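Minequip-list - archive
Wed 18 September - posted by the list member at Aswood workshop

Re: scoop battery changeout, Gatar section

> Has anyone run the Hakala hoist on a low seam changeout? Ours is
> 2 shifts behind and the old chain block is the holdup. Gadmont
> quoted us 11 weeks on a new trolley beam. Looking for anything
> quicker. Also what pins are you using on the tray?

Yes - we have run one since May. Short version, it works but mind the headroom. You lose more than the drawing says once the hook block is on. Measure at the low end of the bay, not the middle. We didnt.

Trolley beam - don't wait on Gadmont. We had ours cut local from stock section, 5 days door to door, load tested before it went under. Paperwork took longer then the steel.

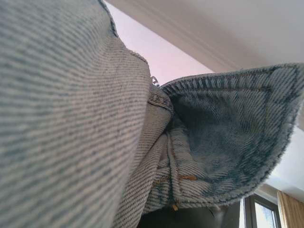
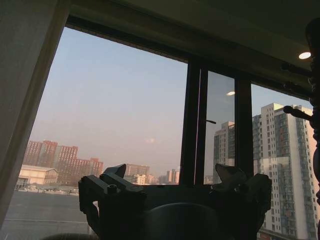
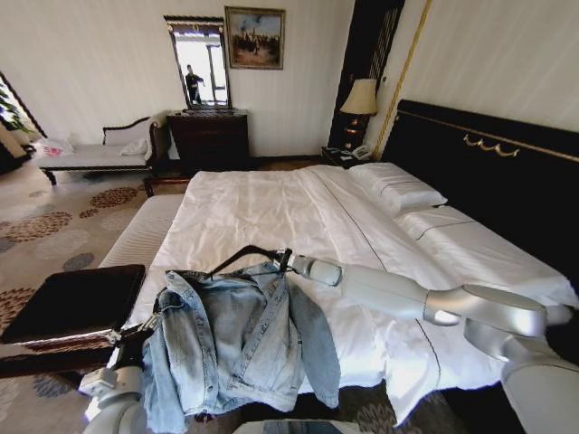
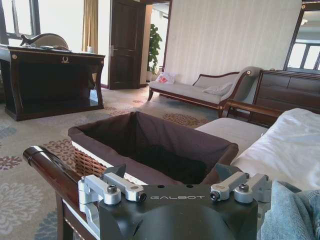
Pins. We went up a size on the tray, greased every changeout. The originals wore oval after 400 hours on the Gatar side, floor is rough there and the tray bangs all shift. Check the keeper plates too, ours were bent on both machines.

One more thing - the pendant cable on the Hakala is too short for a man to stand clear of the battery. Ask for the long one when you order. Retro fitting it was a pain, whole gland had to come off.

Can send the beam drawing and the test sheet off list if you want them. Underground till Friday so slow on email.

Aswood workshop

This archive uses cookies to remember your list settings. OK
Contact the list owner | Back to top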